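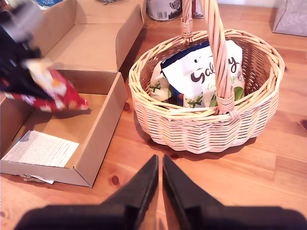
Moving snacks on the Yagi cell, with the basket and the open box.

I spent most of Monday on the grippers again. I said I would write up how the cell gets looked after, so this is the long version, in the order I do things.

The cell is two arms on a wooden table. I built the stand from leftover Vemilico rail two winters ago and have regretted the height ever since, but the table is heavy and doesn't walk, so it stays. The control box sits underneath on a shelf. The fan filter is on the left side of it, and that is where I start.

Filter first, with everything powered down. I take it out, tap it over the bin, and wash it if it is August and the windows have been open. I have two filters so one can dry. Then cables. I run a hand along each one from the base to the wrist and feel for flat spots. The one that fails is always the gripper lead, where it bends at the last joint. I used to tie it down tight so it looked neat. Now it gets a loose loop and one soft strap, and the last lead has gone 700 hours so far. The tight ones never got close to that.

Fingers come next. Ours are wedge-shaped and black, with narrow tips, and they wear at the tips and nowhere else. Snack bags are hard on them in a slow way. The film is slick, so the grip force gets turned up, and then the tips start to round over. Once they are rounded the bag slides and somebody turns the force up again. I would sooner change the tips early. I check them by closing the fingers on a strip of printer paper and pulling. If the paper comes out without tearing, the pair goes on the list. I wipe them with alcohol either way and let them dry before I do the pull test, or the test means nothing.

The screws holding each finger get checked with the small torque driver. I put a paint mark across the screw head and the finger, so a quick look tells me if one has backed out. On Monday one had moved by maybe a quarter turn. I took it out, cleaned off the old thread locker, put on new, and left it overnight. The instructions for the stuff we use say a shorter wait is fine. I have not had good luck with the shorter wait.

After a finger has been off, the closed position is wrong. It may only be by a hair, but the software thinks the fingers are touching when they aren't, or keeps pushing when they are. So I re-zero the gripper every time, even if I only took out one screw. Open all the way, close at low force, save, open, close again, and compare the numbers. If the second close doesn't match the first I look for dirt in the slide. There was some on Monday, mostly crumbs. I cleaned it out with a brush and a bit of tape, no compressed air. Air just moves the crumbs further in.

Then the arm gets homed, and I run the slow routine with nothing in the grippers. I listen for the second joint on the left arm, which has clicked from the start. The Akex people told me to ignore it unless it got louder. I keep a recording on my phone to compare against, and it sounds the same.

Last is the load test, with real packets. The table gets crowded on purpose: basket, cardboard box, a can, a gift bag at the back, whatever else is on the shelf. The basket is the awkward one. The handle stands up in the middle of where the fingers want to go, and a bag lying behind it, like the Galaxy one, needs a steep approach. The box tray is easier. The walls are low, and you can come in from almost any side.

I run 166 moves for a full load test. That number came from an old script and I never changed it, so all my past results line up. I write down drops, slips, and any time an arm touches the basket handle. Torn bags go on a separate line, because a tear usually means too much force and a drop usually means too little, and adding them together hides both.

I lowered the grip force one step after the new thread locker had set and ran the test at the lower setting. It went through with fewer slips than last time, so I am leaving it there. The worn pair from the right arm is in the drawer marked Hundano with the date on a piece of tape.

The next full service is at 1000 hours. I need to order a gripper lead before then, and some more soft straps, and I still want to lower the stand.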